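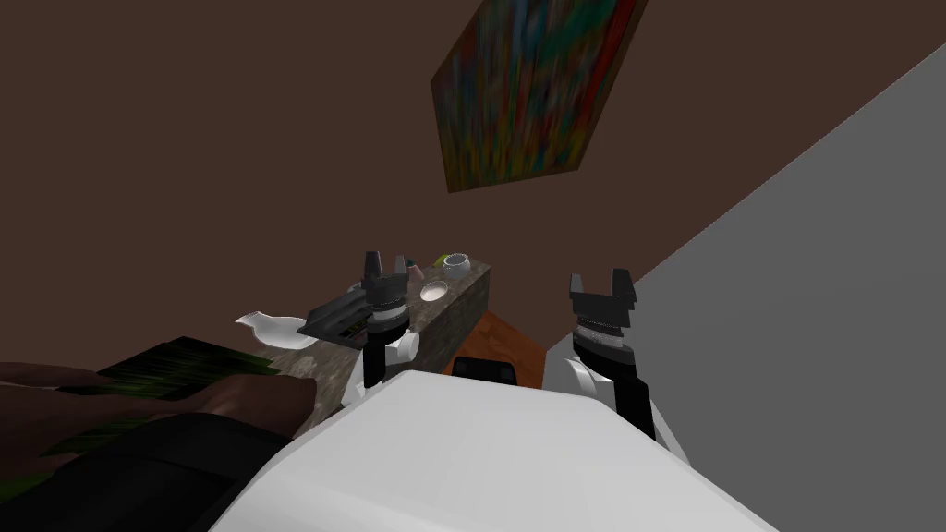 One reader wrote in after my last page to ask why anyone bothers with safety rules for a robot that only exists on a screen. Nothing can get hurt, the message went, so why not let it swing its arms wherever it likes and tidy up later?

Fair question, and I used to work that way myself! The trouble is that habits from simulation follow you out of it. I spent a whole July letting my two-armed setup in Grirero barge through furniture because it was quicker, and then I had to go back and redo every routine before any of it could go near real crockery. So what follows is the set of house rules I use now for tabletop work in simulated homes. It isn't a formal standard (please read the proper ones if you're building hardware), just good practice that has saved me a lot of swearing.

Before you start

Open your room file and save a clean copy with the date left off and a plain name. I call mine "start". You'll reset to it more often than you think. Then check the collision shapes. White bowls and dishes are a classic for this, as they look lovely on the counter and are secretly solid lumps underneath, so a finger can't get past the rim. In Grirero you switch the view with the shapes button; Fladar hides it under Display, then Advanced, for reasons I have never understood.

Step one: park the arms properly

Every run begins and ends in the same parked pose. Mine is grippers up, fingers pointing away from the body, with a good gap between the two arms. Pick one, write it down and don't let any routine start from anywhere else. If a run begins with an arm already hanging over the counter, stop it and reset.

Step two: set your limits

I cap arm speed at 200 millimetres a second anywhere over the worktop, and I drop that to 60 once a finger is close to something breakable. Yes, it's slow. Make a cup of tea. I also keep 10 centimetres of clear air above the tallest thing on the counter for any sideways move, so the arm goes up, across and down again. Diagonal shortcuts are how gravy boats die, especially the ones with a long spout poking out past where you thought the thing ended.

Step three: one arm at a time

Unless the job really needs two hands, one arm works and the other stays parked. Trurkudine has a tick box for this called exclusive reach and I leave it on all the time. If you do need both, draw a line down the middle of the workspace and decide which arm gives way at it. Mine is always the left. It doesn't matter which you choose so long as it's the same tomorrow.

Step four: give the furniture a vote

Sofas, cabinets, walls, the picture on the wall, all of it counts as an obstacle. Don't switch off contact for the background just because the job is on the counter. I know it speeds things up. An elbow swings a long way out behind the gripper, and the elbow is the bit you're not watching.

Step five: stop means stop

Bind one key to a full halt and test it first, every session, with the arm moving. Chou lets you choose between "pause" and "halt", and they are very different: pause will happily carry on with the old plan once you let go. Use halt. After a halt, go back to the parked pose by hand and have a look round before you run anything else.

Step six: keep a log of the near misses

I run each new routine 6 times before I trust it, moving the objects a little between goes. Crashes get logged for you, but the close shaves don't, so I jot those down myself: which arm, which object, what it was trying to do. Nearly always it's the same object coming up again, and then you know what to fix.

If you're stuck on the give-way line in step three, the Trurkudine help pages have a decent section on shared workspaces. Look for the older version, the new one has lost its diagrams.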